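Subject: Re: [istent-build] reach problems over the counter
Date: 29 January 2024

On the Istent list, someone wrote:
> Mine keeps stalling whenever the arm has to go over the
> counter and down into the cabinet. Did you move the base, or
> change the path? And are you testing in sim first or just
> going for it?

Sim first, always! I learned that one the expensive way with the old Holroyd arm, which put its elbow into my garage shelving back in April and never quite tracked straight again.

So, I did both. I slid the base a little closer to the cabinet, and then I rewrote the path so the forearm goes up and over on a long diagonal and the wrist does the fussy part at the end. Before that I had the shoulder doing nearly everything (my own fault, I copied it from a tabletop job). I'm still fiddling with this in the simulated kitchen, with the soda can in the open top of the cabinet and the veggies left over on the counter. 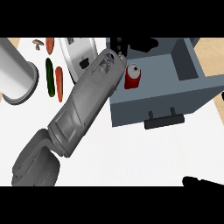
2 min read

The can is my favorite test object by a mile. It's a nice simple cylinder and the red is easy for me to pick out when I'm scrubbing through a run at midnight. The carrots and the cucumber are a pain, and I haven't even tried the mushroom yet.

I've done almost 900 runs on the new path and the stalls are way down, though I still get the odd one when the wrist starts too low. What fixed most of it was adding a waypoint above the cabinet, so if you only try one thing, try that. Narnitz (the shared shop, for you new folks) lets me leave the desktop going overnight, and I want to get to 2,000 before I let the real arm anywhere near real furniture.

Can you post your joint limits? I have a hunch you're still on the Kamley defaults, and those are really tight at the elbow.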